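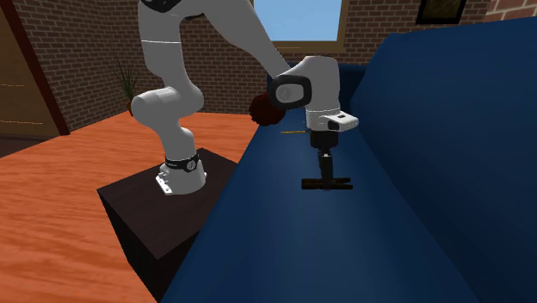 I've had the Flurna sofa for a whole winter now, so I figure I've earned the right to have opinions about it. I ordered the three-seater in navy after sitting on a friend's for one evening and deciding, somewhere in the second hour of a movie, that my old couch was the reason my back hurt. (It was. More on that in a minute.)

It comes in 2 boxes, and they're big ones. The delivery crew from Driridby brought them up to my door and left them in the hall, and that's all the basic delivery covers. If you live up any stairs at all, pay for the room-of-choice option! I didn't, and my neighbor Gonçalo Godinho ended up on the heavy end of box one while I walked backward saying sorry a lot.

Putting it together took us most of an evening with a coffee break. The legs screw in by hand, the arms drop onto metal brackets, and the back slides down into a pair of channels that are a lot stiffer than the video makes them look. We had to lean on ours. The instructions are all drawings, and step 13 shows a bolt going in from the wrong side, so if yours won't bite, try it from underneath.

Now the sitting. The seat is deep. I'm five foot four and I need a pillow behind me or my feet dangle like a kid's, but if you're tall or you like to curl up sideways you'll be thrilled. For the first couple of weeks it felt really firm, firmer than the one at my friend's place, and I came close to sending it back. Then it loosened up and I stopped thinking about it. My back is much happier, and I've slept on the thing twice when my sister visited and took the bed.

The fabric is what I get asked about the most. Navy hides coffee very well and hides lint not at all. I keep a lint roller in the drawer next to it and use it more than I'd like to admit. The covers zip off and can go in a cold wash, and they came out fine, but getting the seat cover back on is a wrestling match - start with the back corners and work forward.

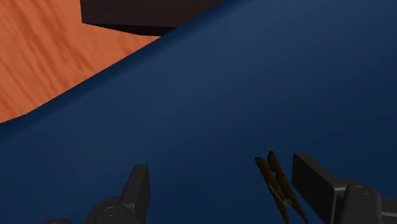

Does the color fade if it sits near a window?

Mine is right by a south-facing one and I can't see any difference so far between the arm that gets the sun and the one that doesn't. That's only winter light, though, so ask me again after a summer. Flurna does sell replacement covers one piece at a time, so a faded arm wouldn't mean buying the full set.

A word on price. I paid $278 in the January clearance, marked down because the color was being dropped from the main line, and for that money I think it's a steal. At full price I'd have looked harder at the Llanos, with its nicer stitching and lower arms that you can use as a headrest. I also tried the Pluldale in the store and slid right off the front of it, so that one was out fast.

Things that bug me: the gap between the seat cushions eats the remote, the feet need felt pads before you let them anywhere near a wood floor (none in the box, boo), and the left arm has a little squeak when I push up off it. I tightened the bracket and it went away for a while, then came back.

I'm giving it 4 out of 5. If Flurna ever sends me a quieter bracket, I'll come back and update this.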